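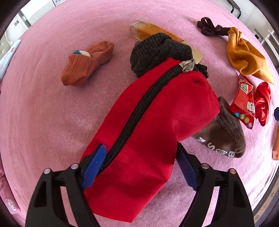
# Skerkora bedroom set

Hello, and thanks for looking in! We're gathering examples of everyday tidying with a hand-held gripper, so that the Zirine learner gets to meet soft, floppy things – socks, pouches, crinkly wrappers – as they lie about on a real blanket.

The March batch has 270 episodes from 8 homes, 40 of them kept back for testing.

## Before you train

- Folders are named by home, then by episode.
- Socks are labelled singly, even when bunched together (sorry, we did argue over this one).
- Zips count as part of the pouch.

Labels were last checked on 16/04/2022. If you spot a wrong one, do write to Karthik Siriwardena – he really does like getting them.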